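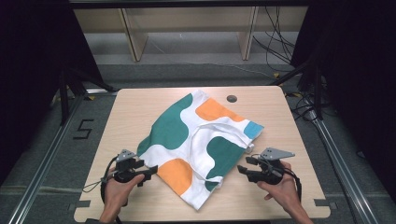 Hand grippers, round whatever-this-is, versus the spotted cloth.

WORKSHOP NOTES: THE LAUNDRY PROBLEM

Members who joined in the past year may not know that the Goltlow workshop has a folding project. Members who joined before that may have hoped it was over. It is not over. It has a name now (Zola), a shelf of its own in the parts room, and a budget line of $253, most of which has gone on cable.

The idea is simple enough to fit on the sign-up sheet. We want a pair of arms that can pick up a crumpled cloth, shake it out and fold it into something you could put in a drawer without shame. The arms are still in pieces on the back bench, waiting on shoulder brackets. In the meantime we are doing the part that needs no arms except our own, and that means folding by hand with the grippers we built for it, over and over, so that Zola has something to learn from later.

If you have not tried the grippers, please come and be humbled. They are two black jaws apiece, one gripper for each hand, with a gray plate on top and a cable coming off it. You squeeze, the jaws close. A cloth that you have been able to fold since you were six years old becomes a wet fish. The usual first attempt ends with both jaws clamped on the same corner and the operator staring at it.

Some things we learned this month, in no order:

The printed cloth is easier than the plain one. The big blobs of teal and orange give you something to aim for, and when two people argue over which corner is which they can at least argue about colors. The plain dish towels are back in the rag bin, where they were happier.

The first set of jaw tips was too smooth. The cloth slid out every time you lifted it past chin height. We glued on strips of bicycle inner tube, which worked beautifully and left black marks on everything. The second set is silicone, poured in a mold made from a soap dish. Whoever owned the soap dish, it is in the sink and it is fine.

Cables win. We have tried routing them over the shoulder, down the sleeve and once, briefly, through a belt loop. At the moment they trail off to either side of the table and we step around them. Suggestions are welcome, particularly from anyone who has run sound for a band.

Start with the cloth crumpled. For a while we were all laying it out nicely first, out of habit and good upbringing, and we ended up with a lovely set of recordings of people folding cloths that hardly needed it. House rule now: pick it up, drop it, leave it alone. Smoothing it with your elbow counts as laying it out. You know who you are.

A good session is 10 folds and then a break. After that the wrists go and the folds start to look like napkins at a wedding where the caterer has quit. If a fold fails halfway, finish it anyway. We keep the failures in their own folder and they are, frankly, better viewing.

On the software side, the Fidari script (so called after the laptop it lives on, which came with that sticker and no explanation) now starts and stops the recording with a foot pedal. This replaces the old method of shouting. The pedal is from a sewing machine and still has strong opinions about speed, so press it once and firmly. If the light stays off, press it again. If the light comes on and goes off, you pressed it twice.

Still to do before the arms go together: drill out the 4 shoulder brackets, find the missing hex key, and decide on the Upadhyay clamp design, the one with the offset hinge that has been taped to the fridge since before the holidays. It is a good design. It also needs a bearing that costs more than the fridge. A version with a plain bushing is on the print queue, behind somebody's very large vase.

Next folding night is 16 February 2018, from seven until the wrists give out. There is room for four people, working in turns, and the others can sort screws. Bring short sleeves, and a cloth if you have one with a loud pattern. No fitted sheets, please. We have discussed fitted sheets, and the project is not ready, and neither are we.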